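Protokoll Projekttreffen Flurkia, AG Greifer
Juli 2020, Standort Liltside, Besprechungsraum neben dem Labor
Anwesend: 7 Personen, Kourkoulas per Telefon zugeschaltet (Leitung schlecht)

TOP 1 Protokoll letzte Sitzung
Angenommen. Nachtrag: Angebot Cekusbridge war netto, nicht brutto.

TOP 2 Zweiarmbetrieb, Stoff
Programm läuft jetzt auf beiden Armen, gemeinsame Zeitbasis. Diskussion über Greifhöhe an der Oberkante. Steuerung A ruckelt beim Anfahren, Steuerung B ruhiger aber träger. Vorschlag: B für Stoff, A für alles Feste. Kein Widerspruch. 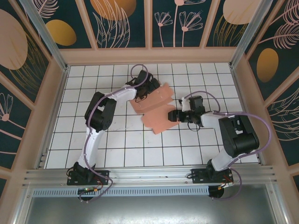 Abb. 1: Stoff gefaltet, linker Greifer an der Oberkante

Offen: Schließkraft. Der bisherige Wert 200 zieht Falten, mit 190 besser, aber noch nicht oft genug wiederholt. Bitte Werte ins gemeinsame Blatt eintragen und nicht wieder auf Zettel!

TOP 3 Feste Teile
Kasten zwischen beiden Greifern, Anfahrt von links und rechts. Arme kommen nicht gleichzeitig an, Versatz gemessen, Auswertung folgt. Kourkoulas meint Taktproblem im Bus, wir eher Getriebespiel. Wird getrennt geprüft: erst Bus, dann Mechanik. 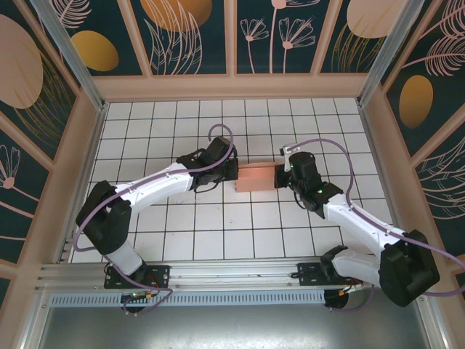 Abb. 2: Kasten zwischen den Greifern

Schlauchführung kurz angesprochen. Am Handgelenk genug Reserve lassen, am Sockel kürzer binden. Kabelbinder nachbestellen (die breiten).

TOP 4 Handkamera
Vergleich mit der festen Kamera. Nahbereich klar besser, die Kante vom Holzstab ist gut zu sehen. Gelbe Finger ragen weit ins Bild, Maske nötig, sonst hält die Erkennung sie für Objekte. Fugenraster als Referenz für die Kalibrierung brauchbar, Verzeichnung am Rand noch rausrechnen. Belichtung fest einstellen, Automatik aus.

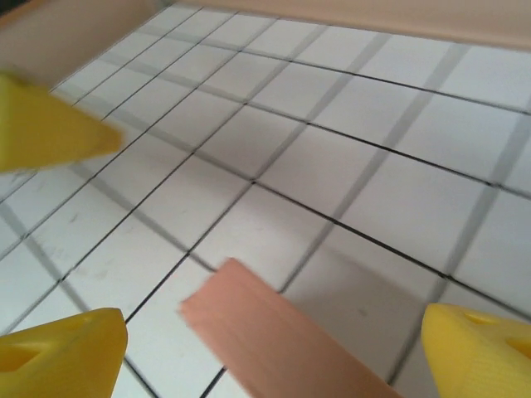 TOP 5 Vergleich Greiferfinger
Tabelle von letzter Woche durchgegangen. Weiche Finger bei Stoff vorn, bei Kanten zu nachgiebig. Harte Finger umgekehrt. Wechsel dauert noch zu lang, Schnellverschluss wird angefragt (Cekusbridge). 2 Sätze bestellen, nicht mehr, Budget.
Mehrlagige Teile bleiben schwierig: überlappende Lappen, Kamera findet die unterste Kante nicht zuverlässig. Test mit Seitenlicht geplant.
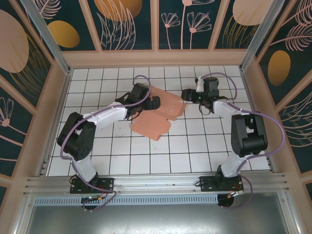

Abb. 3: Mehrlagiges Teil zwischen beiden Armen

TOP 6 Verschiedenes
- Fliesen vor jeder Messreihe abwischen, Flecken stören die Erkennung
- Notaus am Nebenplatz wird getauscht
- Schlüsel Labor: bitte abends zurück ins Fach

Aufgaben
- Busmessung: Kourkoulas
- Getriebespiel beide Arme: Liltside
- Maske Handkamera: Liltside, vor der nächsten Sitzung
- Anfrage Schnellverschluss: läuft über den Einkauf

Nächste Sitzung im August, Termin kommt per Mail. Ende etwas früher, weil der Raum gebraucht wurde.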